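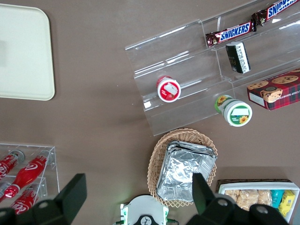 The Edden arm lives on a tabletop in a shared workshop, and its whole job is snacks. It is a glorious thing to be around. Most hobby arms spend their lives moving colored blocks from one square to another, and the three people who built this one were tired of blocks before they'd printed a single part. They wanted stuff with glare, stuff that crinkles, stuff that rolls. So the gripper's two black fingers work over a table set like a corner store: Snickers bars up on a clear acrylic stand, red Coca-Cola bottles lying on a sloped rack, a wicker basket with a stack of foil containers in it. Clear acrylic is miserable for a camera, and shiny foil is nearly as bad. The builders picked both on purpose.

They started in June of last year with a box of secondhand motors and a joint design called the Kováčik elbow, which had been passed around hobby forums for ages and never seemed to get finished. It's a clever piece of geometry. The motor sits back near the shoulder and a belt does the work, so the far end of the arm stays light. The version on the forums was meant for drawing with a pen, though, and a pen weighs next to nothing. The first Edden elbow sagged the moment it was asked to hold a full bottle. The second one held the bottle and chewed through its belt. By the time they had one they trusted, the spreadsheet of printed parts (brackets, spacers, finger pads, the lot) had reached 381 lines, and a good many of those lines say "too thin" in the notes column.

Money went faster than plastic. The group had set a ceiling of $2,000 and finished at $2,757, and if you ask where the difference went you'll get an answer before you've finished asking: gearboxes. The wrist alone has had three sets. The current ones came from Aretti, a small surplus dealer that sells by the crate, and they're so smooth that people who wander over from the woodworking benches always end up turning one by hand — it's like a good pepper mill.

The software is where I really fell for this project. It's called Sitora, and it began as a way to log failed grips. Every attempt gets a line: what the target was, where the fingers closed, how hard, and a short note typed by whoever was at the keyboard. The notes are wonderful. "Pushed it like a cat." "Got the label, left the jar." After a few months the builders noticed that their worst results weren't coming from the heavy things at all. A bottle has a shape the arm can count on. Soft food changes shape as the fingers close, and a grip that's perfect at first touch can be a mess a moment later.

Sandwiches became the obsession. The group ran 73 sandwich attempts in a single weekend, adjusting the closing speed a little each time, and the fix they settled on is almost funny in its simplicity. The fingers come in quickly, slow to a crawl for the last stretch, and stop as soon as the motor current starts to climb. Then the arm waits half a second before it lifts. That pause lets the bread settle, and it also makes the machine look as if it's thinking over its lunch order.

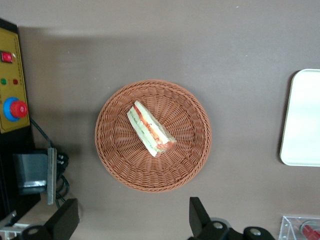
A reader called the whole approach backward in a note to us, arguing that a suction cup would handle wrapped food faster and cheaper than any pair of fingers. The builders have heard this one plenty. They tried a cup early on and liked it for flat boxes, but it lost its seal on wrinkled film, and they'd have needed a second tool for the jars. Two fingers can have a go at everything on the table, and having a go at everything is the point.

Next on the list is a softer set of finger pads, cast in silicone from a printed mold. The first batch came out full of bubbles. The second is curing on a shelf by the laser cutter, under a paper sign asking people to please stop poking it.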